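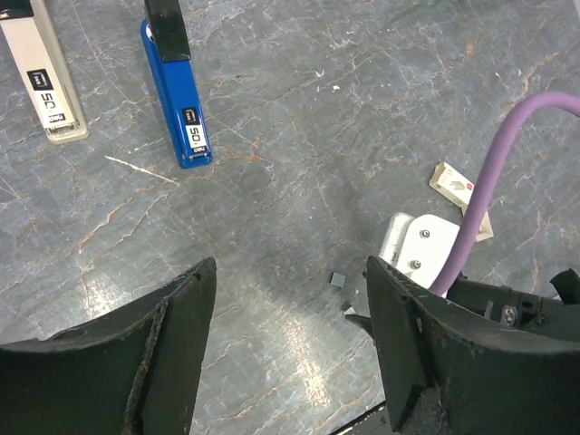 Staplers and Staples: Desk Supplies at the Kadville Office

Gallery

The Kadville office moved into the former Hinrichs building in January, and the supply room came over in 1342 separate pieces, counting every box of clips and every roll of tape. Most of that was put away in the first few weeks. The small desk items took longer. They had been packed by whoever was nearest, and the cartons were marked only "desk" or "desk, other."

This page covers the staplers, the small cartons that go with them, and the table where they are sorted. It is meant for anyone who orders supplies for one of our three sites (Kadville, Lakgate and the Lallus annex) and wants to know what is in use before asking for something new.

The pair

One stapler is cream with a paler beige base. The other is bright blue, with a darker blue along the base. Both have a black cap over the rear of the upper arm, and both carry the same style of black and white label near the front, with a large "50." and the word "neo" on a small black strip. We call them the neos for that reason, and the supply list uses the same word.

The colors are useful. At Kadville the cream one goes to the front counter and the blue one goes to the mail table. If you find a blue stapler on the front counter, please walk it back.

The cream one

Long smooth arm, a little narrower toward the front, with the base curving around the tip. Light colors show ink, so wipe it down with a damp cloth at the end of the month. Do not use the solvent wipes from the print room. They took the finish off a tape dispenser at Lakgate and left it tacky for weeks.

The blue one

The blue arm is glossy and shows fingerprints under the window lights — a dry cloth is enough. The mail table goes through more staples than any other spot in the building, so check this one first when you make the rounds.

The cartons

Two small cartons share the table with the staplers. Small cartons go in the shallow drawer, printed side up where there is printing, and open ones go in front of sealed ones. Please do not pour the contents of several cartons into one tray. Staple strips break when they are handled loose, and the short ends are what cause most of the jams people report.

If a carton has lost its label, put it in the tray marked "check" and test a strip before it goes back in the drawer. A strip that is a hair too wide will go in and then refuse to come out.

The sorting table

The tabletop is gray with a stone pattern, slate and bluish gray together, and it has thin whitish veins and rust-brown streaks running through it. It came with the building. The pattern hides dust well and hides staples even better, so run a hand brush over it before you leave. Lakgate has a plain white table for the same job, and small metal parts are much easier to spot there.

Nothing should be stored on the table overnight. It is for sorting, checking and refilling, and the next person will need the space.

Quantities

The yearly count at Kadville came to 1295 items of small desk equipment, staplers included. The Lallus annex had 745. Lakgate has not sent its sheet yet. Pens and pencils are left out at all sites, as before.

The Kadville number is higher than it should be for an office of this size — nearly all the extra is old stock from the Hinrichs storeroom, and some of it will go to Lallus once the shelving there is finished.

Refilling and returns

Refill at the table, not at the counter. Open the stapler fully, clear any short pieces left in the channel, and slide the new strip in with the points down. Close it and try it twice on scrap paper. If the second staple does not fold flat, the stapler goes in the repair box with a slip of paper saying what happened. "Broken" does not help much. "Staple bends to the left" does.

Thick packets should go to the heavy stapler in the print room. The neos stay at their own stations for everyday work.

Requests for new staplers go on the blue form, and replacement cartons can be taken from the drawer without a form as long as the tally sheet is marked. Forms are collected at 4 p.m. Anything turned in later is handled with the next batch.

Next in the gallery: tape dispensers and hole punches, Lakgate.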